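Two-gripper demos: gripper width and image out of step after resampling, policy closes too early

Posted in Software > Perception and data tooling
December 3, 2020

Kourosh Shahbazi

I'm training a bimanual policy from demonstrations made with two hand-held grippers. Each gripper has its own wide-angle camera. The task is sorting small household trash: pick up a packet with either hand, pass it across if needed, drop it in a container. Both cameras record at 60 fps and the jaw width comes from a separate encoder stream on each gripper, logged by a small board over USB.

My pipeline goes like this. Record everything raw, run visual-inertial SLAM on each camera to get the poses, put all four streams (two videos, two widths) on a common clock, resample to 10 Hz, write out episodes. Training is a diffusion policy with two observation steps and an action chunk of 16.

The trouble is in closing. On playback of the resampled episodes, the width value starts to drop before the fingers move in the image. It isn't constant. In some episodes I can't see it at all and in others it's two full steps at 10 Hz. The trained policy copies this. It closes a little above the packet, gets nothing, and then carries on to the drop as if it had the thing.

What I've checked so far:

The encoders are fine on their own. I opened and closed each one against a ruler and the numbers match.

SLAM isn't losing tracking. I throw out any episode with a lost segment, which leaves 2862 out of 3150.

Swapping left and right makes no difference, both sides show it.

For timestamps I'm using the host arrival time for the encoder messages and the file creation time plus frame index for the videos. I know the second one isn't great but I expected it to give a fixed offset, and I subtract a fixed offset of 120 ms that I measured in July with a blinking LED.

Is there a standard way to do this? I would prefer not to re-record. The raw files are all still on disk, including the original video with its metadata.

Girish Nigam

Had the same thing. Increase the resample rate to 20 Hz and it mostly goes away. Also put a low pass on the width.

Chak-lun Yau

20 Hz will make the error smaller in steps but it's the same number of milliseconds, and a low pass on the width adds delay of its own unless you run it forward and backward. I wouldn't do either until the clocks are sorted out.

Your problem is the file creation time. On most action cameras it is only good to one second, and the camera writes it when it opens the file, which can be well before or after the first frame. So you have a different offset for every recording, and you corrected all of them with one number from July. Some will be close by luck. That fits what you see.

There is a second, smaller problem. Host arrival time over USB comes in bunches. If the board sends every 10 ms and the host reads when it gets around to it, you'll see four messages with nearly the same stamp and then a gap. Put a counter or a microsecond clock in the message on the board side and fit a line from board time to host time over the whole recording. Use the lower edge of the scatter for the fit, as late arrivals are common and early ones can't happen. For the data you already have, if the send rate was steady, the message index will do in place of the counter.

For the video offset, you can recover it from the images after the fact. We do it this way at Avley and it has held up on 3947 episodes:

1. Get a width estimate out of the video. If there are tags on the fingers, use them. If there aren't, the colored finger pads are enough. Threshold on the pad color in a fixed region in front of the camera, take the two largest blobs, and measure the distance between their centers in pixels. It doesn't have to be in millimeters, it only has to go up and down with the real width.

2. Mask out everything except that region. Wide-angle views of a furnished room pick up plenty of things in the same color as the pads. Curtains are the usual one.

3. Hold out the stretches where you can't trust the blobs. A packet between the fingers can hide part of a pad, and the other gripper coming in for a handover will do it too. One of our recordings from a bed-and-sofa setup is a fair sample of what the detector has to put up with, with blue pads on the near gripper, a packet held in each one, and a blue curtain at the window behind. 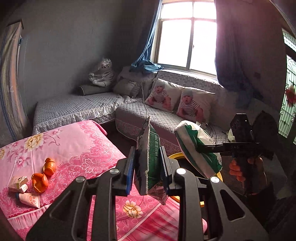
4. Cross-correlate the pixel width with the encoder width. Do it on the derivatives and not on the raw values, otherwise long holds with the jaws shut dominate and the peak is wide and flat. Upsample both to 200 Hz first. Search two seconds either way.

5. Look at the peak. If the second highest peak is more than 0.8 of the highest, flag the recording and check it by eye. This happens with people who open and close at a very regular pace.

6. Apply the offset to the recording, not to the episode. One video file has one offset. If you estimate it per episode you'll get noise from the short ones.

7. For long files fit a drift term as well. Split the file into pieces, get an offset for each, and fit a line. Camera clocks and board clocks don't agree for very long.

Then do the two cameras against each other. If you've tied each video to its own encoder, and both encoders go through the same host, they are already on one clock and you only need to verify it. Handovers are good for this. Pick a frame where one side lets go and see that the other side's view agrees.

After that, resample. Interpolate the poses (slerp for rotation) and the width, but take the nearest real video frame at or before each tick – never a blended one. Also subtract the latencies you will have at run time in the same place in the code. The observation latency of your robot's camera and the time from sending a gripper command to the jaw moving are separate numbers, and the second is often the bigger one. If you leave it out the policy will close late on the robot even with perfect data.

On not noticing the miss: part of that is the same fault, since the policy has learned that width falling means go to the drop. I'd retrain before trying anything clever there.

Kourosh Shahbazi

Thanks. I ran steps 1 to 6 on 12 of the recordings last night. The offsets go from -310 ms to +540 ms, so the single 120 was no use for most of them. Two got flagged at step 5 and both were me opening and closing the jaws to warm up before starting. Cutting the first part off fixed those.

My pads are gray and the floor is gray too, so I had to use an edge detector on the finger outline in place of color. It is slower but the peaks look clean.

Do you use the measured width or the commanded width as the action when you train?

Chak-lun Yau

Measured, from the encoder. With a hand-held gripper there is no command. You can shift it forward a step or two to act as the target, which helps the robot squeeze properly on thin things like packets. Try one step first and compare the grasps before you go further.

Shagufta Kakakhel

Adding one thing for whoever finds this later. Check whether your camera has variable frame rate turned on. Ours dropped to 30 fps in dim rooms without any warning and frame index divided by 60 was then badly wrong. The per-frame timestamps in the container were correct, so read those and forget the index. ffprobe will print them with -show_frames. We keep a check in the Sutlow loader that rejects any file where the gap between frames changes by more than 2 ms.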